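Ticket CL-615: Wrist pose correction snaps one tablecloth square sideways
Project: Tavares tabletop cell
Component: Clasent (perception), possibly Evia (planner)
Opened by: Zahira Kusuma
Opened: 5 November 2020
Severity: Major, downgraded from "the robot is haunted"
Status: Open, workaround available

Summary

During a tableware run the planner sometimes goes for a spot next to the dish it was told to pick up. It is very confident about this spot. There is nothing wrong with the trajectory, the gripper closes when it should, and the log reports a match score most of us would be proud of. The dish is simply one square of tablecloth over.

The head view says the dish is in the right place. The wrist correction then "improves" that estimate in the last part of the approach, and the target jumps.

Steps to reproduce

1. Start Evia with the tableware task file and wrist correction on.
2. Use the checked cloth. Plain cloths don't do it, and I tried for longer than I care to log.
3. Pick a dish with white glaze and a thin dark rim, so there is little texture to hold on to.
4. Bring the wrist in low and from the side.
5. Watch clasent/correction. A normal correction is a couple of millimeters. The bad one is a clean step the width of a square.

Expected: small correction, or a polite refusal.
Actual: large correction, high score, gripper visits the neighbors.

Log from the last bad run (trimmed)

[evia] target dish_small accepted, source=head
[evia] approach segment 2 of 3
[clasent] wrist refine: inliers=685 score=0.97
[clasent] correction applied, within gate
[evia] target moved, replanning
[evia] replanned, no collision
[evia] grasp closed, width=0
[evia] grasp failed: no object

The line that bothers me is "within gate". I went looking for the gate. It is in the config, it is documented, and it is wider than a square of the cloth.

Comment 1 - Bruvent support

Thanks for the report. Jumps like this usually come from hand-eye calibration. Could you rerun the calibration routine and attach the residuals?

Comment 2 - Zahira Kusuma

Rerun, attached. The residuals are lower than the ones we shipped with. The jump is still there, and now it lands in the wrong square with better precision.

A bad calibration would also give me an error that changes with arm pose. This one comes in whole squares, in either direction along the grid.

Comment 3 - Bruvent support

Understood. Next thing to rule out would be timing. If the wrist images are stamped late, the correction is computed against an old arm pose. Can you check the stamp delay?

Comment 4 - Zahira Kusuma

Checked. The delay was 119 ms, so you did find a bug, just somebody else's. The driver was stamping on arrival. I moved the stamp to exposure start and the slow drift we used to see on fast approaches is gone. I have opened a separate ticket for it so it can have its own comment thread and its own feelings.

The square jump survived. It also happens with the arm parked and the stamp delay irrelevant, if I seed the refine step with an offset of a bit more than half a square.

Comment 5 - Zahira Kusuma

Dumped the inliers and drew them over the wrist view. Nearly all of them are on the cloth, mostly at line crossings. The dish contributes a thin sprinkle along the rim and a few points on the glare, which slides around as the wrist moves and shouldn't be trusted with anything.

So the refine step is matching tablecloth to tablecloth. Slide a grid over by one square and it matches itself beautifully, apart from the wrinkles. The score is telling the truth about the wrong thing.

There's a dish mask, and the head pipeline uses it. The wrist pipeline loads the mask, logs that it loaded the mask, and passes the full image to the matcher. See refine_wrist.cpp, where the masked copy is made with great care and then goes out of scope.

Views from the cell. Overview first, then two from the gripper end:

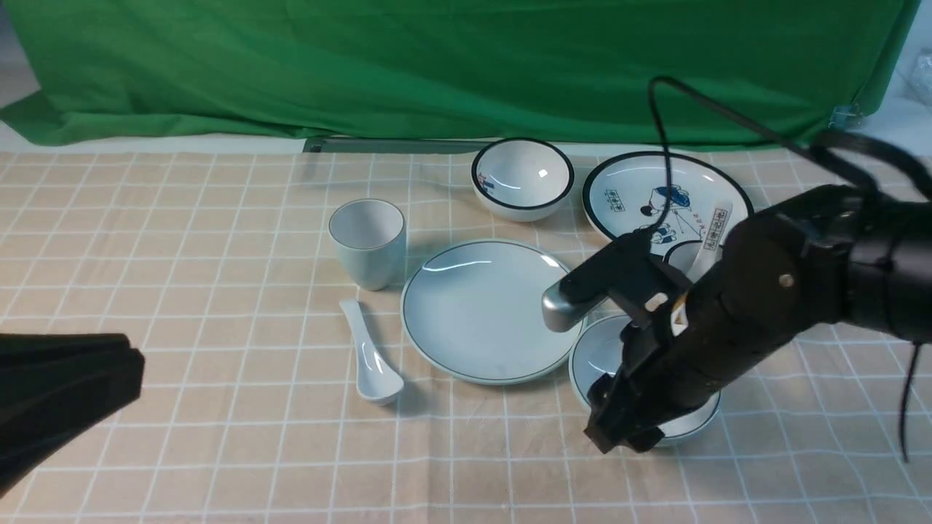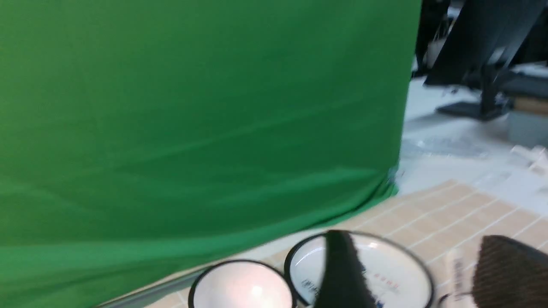
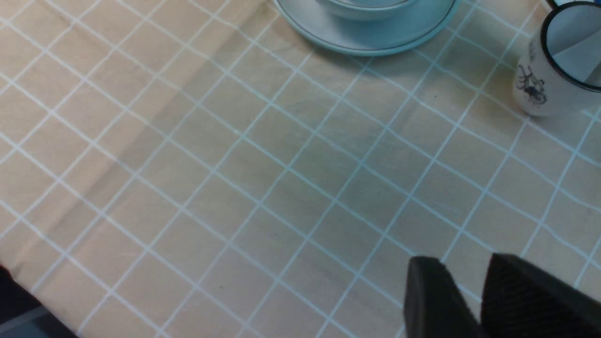
Workaround, for anyone who found this ticket by searching for "grasp width=0" and swearing:

clasent.refine.wrist.max_shift: set it well under half a square of whatever cloth you have
clasent.refine.wrist.min_object_inliers: 20
evia.replan.on_target_shift: false during the final segment

The second setting is the one doing the real work. It makes Clasent give up when too few of the matches are on the object, and Evia then carries on with the head estimate, which was fine to begin with. You lose the last bit of accuracy on flat dishes. Cups and bowls don't seem to care. Spoons I have not tested properly, because thin handles have their own ticket and I am not merging the two.

Please do not "fix" this by changing the cloth. It was suggested on the call and it does work, in the same way that unplugging the arm works.

Comment 6 - Bruvent support

Confirmed on our side with a printed grid. The masked image is indeed unused in the wrist path. A patch is in review. We are also looking at a check that tests neighboring shifts and rejects a match if a second one scores nearly as well. Tentative release is January.

Comment 7 - Zahira Kusuma

Good, and yes to the neighbor check, please. The mask alone won't help when the dish is mostly outside the wrist view and there's hardly any rim to match. I'd want it to return "ambiguous" as a proper status that Evia can read. At the moment anything that isn't success gets logged as "unknown error 0".

Leaving this open until the patch is on the cell. Seed offsets and the inlier overlay script are in the attachments, under the folder named squares.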